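Spoon rest

A spoon rest is anything that holds a used or waiting spoon up off the table. I say anything because I've been keeping this page on the Skallusik tableware wiki since September and the longer I work on it, the wider the definition gets! Ceramic dishes shaped like a bigger spoon are the ones most people picture. But a saucer is a spoon rest, a folded napkin is a spoon rest, and so are two scraps of wood if you set them the right distance apart.

Names. You'll find spoon rest, spoon holder, spoon cradle and (in my mother's kitchen) "the dish, put it on the dish." Some sellers keep "spoon rest" for the big stove kind and call the small table kind a teaspoon rest. I don't bother with the difference except where size matters, and I've merged the two old pages, so please don't split them again.

Main types. The dish type has a shallow bowl for the spoon's head and sometimes a notch for the handle. It catches drips, and you wash it with everything else. The bar type is a single low block, like a chopstick rest, that lifts the spoon at one point. It looks lovely and tips over constantly with anything top-heavy. The bridge type has two supports with a gap between them, one under the bowl and one under the handle or neck. Then there's the clip type that hangs on the rim of a pot, which Obsa Araya covers on a separate page much better than I could.

I'm a bridge person, I'll admit it. For a coffee spoon you need very little: two small blocks, a bit of table, and the mug within easy reach. Light wood is nice under a colored handle, I think, though it does stain, so rinse the spoon first or wipe it on something.
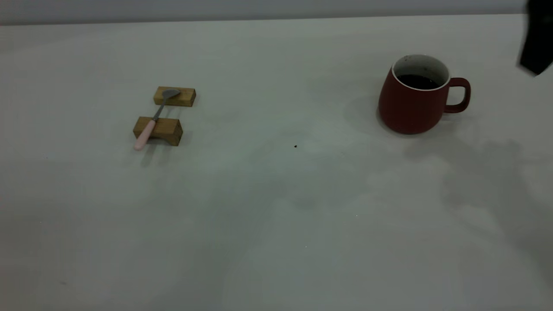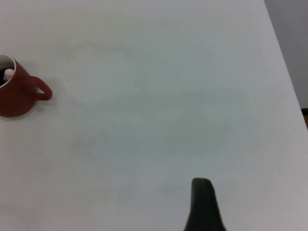
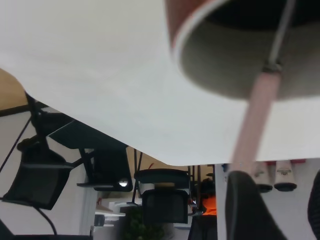

Coffee things: a red mug and a spoon with a pink handle.

Spacing. The gap on a bridge rest should be shorter than the spoon by a comfortable margin, with a little handle sticking out past the front block so you can pick it up without pinching at the wood. My own pair sits 84 millimeters apart, measured middle to middle, and that suits every teaspoon in my drawer except one long iced tea spoon that needs its own arrangement. If the bowl keeps rolling to one side, turn the spoon a bit on the diagonal. A shallow groove cut across the top helps too, but then you're committed to one angle.

Leaving it in the mug. The oldest spoon rest is the cup itself, and plenty of people never use another. The trouble is reach (you go to drink and the handle finds your cheek) and, with a short spoon in a tall mug, fishing around for the end. Mostafa Benmoussa, who edits the mug pages, is firmly on the side of leaving it in. We've gone back and forth on the talk page 7 times and I've agreed to let his paragraph stand as long as mine does.

Materials. Glazed ceramic is the easy choice. Glass shows every smear. Silicone is grippy and picks up lint. Wood wants a coat of oil now and then, and it shouldn't go in the dishwasher. I ruined a sweet little Meltine rest that way and I'm still sore about it. For homemade blocks I sand to 200 grit and then go over them again at 400, rounding off the corners as I go.

Collecting. There's a small crowd of us! Lamont made a teaspoon bridge in two heights, and Mitari sold a bar rest shaped like a bean pod that turns up at yard sales, usually chipped on one end. If you own the taller Lamont, I'd love the measurements for the table at the bottom of the page, which still has a blank row.

See also: Chopstick rest; Saucer; Knife rest; Teaspoon

Last edited May 30, 2021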